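Region-locked box set, any way to tell before I open it?

Armelle Leblanc
Posted 20/04/2019

Hello all! I finally tracked down the Sikside box set of old ghost stories (the one with both cuts of The Hendotis Lantern, which I've wanted since my dad taped it off late-night TV - badly, with the ads left in). It came from an overseas seller and the back of the case has no region symbol that I can find. It's still sealed and I can return it, so I'd love to know before I tear the plastic. My player is just the basic one from the supermarket, nothing fancy. Has anyone here bought this set?

Pakach
Hi Armelle, and what a lovely thing to find! I have the same set, spine number 179, and mine is region 2 on all 3 discs even though the case doesn't say so. Look at the tiny print on the underside of the slipcase, next to the barcode. If it says PAL there, you'll want a multi-region player. Plenty of cheap ones can be switched over with a code typed in on the remote, so search for your model number before you send anything back. The long cut is on the second disc, by the way, and the picture is so much better than the old tape - you can see faces in the cellar scene now!

Awwad
just get the blu ray

Armelle Leblanc
Thank you Pakach, it does say PAL, right where you told me to look! I typed in a code I found for my player and a region 2 disc I borrowed from my sister played right through, so I'm opening the set tonight. (Awwad, I would, but as far as I can find there isn't one of the long cut.)

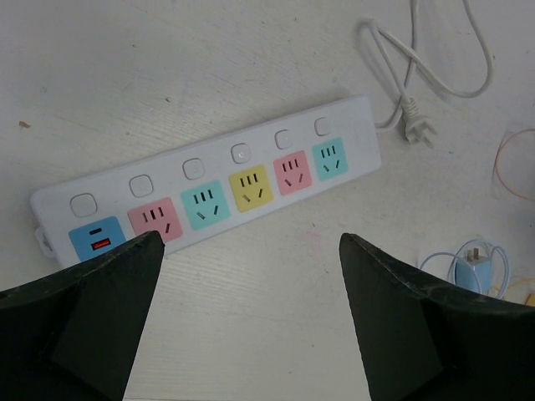

More in Discs and Players

Subtitles out of step on the second disc
Best way to store cases without the slipcovers fading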